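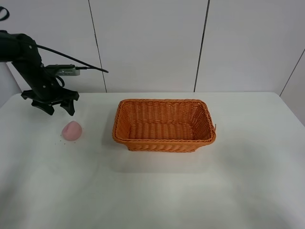
Vortrag: Datumsangaben in der Altdatenübernahme, Stadtmuseum Wirnby
Notizen zu den Folien, Fassung April. Redezeit 18 Minuten, danach Fragen.

## Folie 1: Titel

Kurz begrüßen. Thema eingrenzen: Es geht nur um das Feld Datierung. Objektnamen, Material und Standort sind eigene Baustellen und kommen höchstens in der Fragerunde vor.

## Folie 2: Ausgangslage

- Altsystem Kultix, Zielsystem Millet, dazwischen der Konverter Grekbridge.
- Teilbestand Keramik und Glas, 1548 Datensätze.
- Kultix führt die Datierung als Freitext, 80 Zeichen, ohne Prüfung bei der Eingabe.
- Millet verlangt zwei Jahreszahlen (frühestens, spätestens) und lässt daneben einen Anzeigetext zu.

Den Unterschied zwischen Anzeigetext und Suchwert hier einmal sauber erklären. Der Anzeigetext bleibt so stehen, wie er auf der Karteikarte oder im Altsystem steht. Gesucht und sortiert wird nur über das Zahlenpaar. Im Testpublikum war das der Punkt mit den meisten Rückfragen.

## Folie 3: Was im Freitext steht

Auszählung nach Zeichenkette: 173 verschiedene Schreibweisen. Beispiele langsam vorlesen, die Folie ist klein gesetzt:

- `um 1780`
- `2. H. 18. Jh.`
- `18. Jh., 2. Hälfte`
- `nach 1806 (?)`
- `1. Drittel 19. Jh., Deckel später`
- `siehe Inventarbuch`

Zeile zwei und drei meinen dasselbe. Die letzte Zeile ist keine Datierung und muss trotzdem irgendwo hin. In Wirnby landet sie im Bemerkungsfeld, das Zahlenpaar bleibt leer.

## Folie 4: Regelwerk

Grekbridge arbeitet die Regeln von oben nach unten ab und hört beim ersten Treffer auf. Die Reihenfolge ist daher Teil der Regel. Steht das Muster für einzelne Jahre vor dem Muster für Zeitspannen, wird aus `1780–1800` das Jahr 1780. Der Fehler fällt in keiner Syntaxprüfung auf, das Ergebnis ist ein gültiges Datum.

Festlegungen für Wirnby:

| Angabe | frühestens | spätestens |
|---|---|---|
| 18. Jh. | 1701 | 1800 |
| 1. H. 18. Jh. | 1701 | 1750 |
| 2. H. 18. Jh. | 1751 | 1800 |
| um 1780 | 1775 | 1785 |
| nach 1806 | 1807 | leer |
| vor 1806 | leer | 1805 |

Zur Zeile »um«: Fünf Jahre in beide Richtungen sind eine Hausregel. Andere Häuser nehmen zehn. Beides ist vertretbar, solange es dokumentiert ist und innerhalb eines Bestands nicht wechselt. Wenn jemand nach einer Norm fragt: Die Spannweite ist eine redaktionelle Entscheidung, der Konverter bekommt sie als Parameter.

Zur Zeile »nach«: Ein leeres Feld bedeutet »offen«. Es bedeutet nicht »heute«. Im ersten Lauf war als Ersatzwert das laufende Jahr eingetragen, mit der Folge, dass barocke Krüge bei der Suche nach Gegenwartskeramik erschienen.

## Folie 5: Unsicherheit

Das Fragezeichen hat im Altbestand 3 Bedeutungen:

1. Die Datierung ist unsicher.
2. Die Lesung der Karteikarte ist unsicher.
3. Die Zuordnung der Karte zum Objekt ist unsicher.

Aus der Zeichenkette lässt sich das nicht ableiten. Grekbridge entfernt das Zeichen vor der Umrechnung, behält es im Anzeigetext und setzt in Millet ein Kennzeichen »zu prüfen«. Eine Erweiterung der Spanne findet nicht statt. Dazu gab es eine längere Diskussion; Argument dagegen war, dass eine künstlich verbreiterte Spanne später niemand mehr von einer echten unterscheiden kann.

## Folie 6: Mehrteilige Objekte

`Deckel später` und ähnliche Zusätze. Millet kennt Datierungen je Teil, Kultix kennt keine Teile. Automatisch anlegen lassen wir sie nicht. Die Hauptdatierung wird übernommen, der Zusatz wandert in den Anzeigetext, der Datensatz kommt auf die Arbeitsliste der Sammlungsleitung.

Falls die Zeit knapp wird, diese Folie überspringen und direkt zu Folie 7.

## Folie 7: Prüfung nach dem Lauf

- frühestens größer als spätestens: muss null Treffer ergeben
- Spanne über 200 Jahre: Liste zur Sichtung
- Zahlenpaar leer, Anzeigetext gefüllt: Liste zur Sichtung
- Datierung liegt nach dem Zugangsjahr: fast immer Tippfehler, gelegentlich falsches Zugangsjahr
- Stichprobe gegen das Inventarbuch, getrennt nach Regel gezogen

Den letzten Punkt betonen. Eine Zufallsstichprobe über den Gesamtbestand trifft vor allem die häufigen Regeln, und die sind meistens richtig. Selten benutzte Regeln brauchen eigene Stichproben, auch wenn nur eine Handvoll Datensätze darunterfällt.

## Folie 8: Wiederholbarkeit

Jeder Lauf startet vom unveränderten Kultix-Export. Korrekturen gehören in die Regeldatei oder in eine Ausnahmeliste mit Inventarnummer. Handkorrekturen in Millet sind bis zur Freigabe gesperrt, der nächste Lauf würde sie überschreiben. Regeldatei und Ausnahmeliste liegen unter Versionskontrolle, die Prüfprotokolle daneben.

## Folie 9: Offen

- Regierungszeiten und Stilbegriffe (»Biedermeier«) ohne Jahreszahl
- Datierungen vor Christus, im Teilbestand selten, in der Archäologie häufig
- Sortierung halboffener Spannen in der Trefferliste

Kontaktadresse stehen lassen, Folie 3 für die Fragen bereithalten.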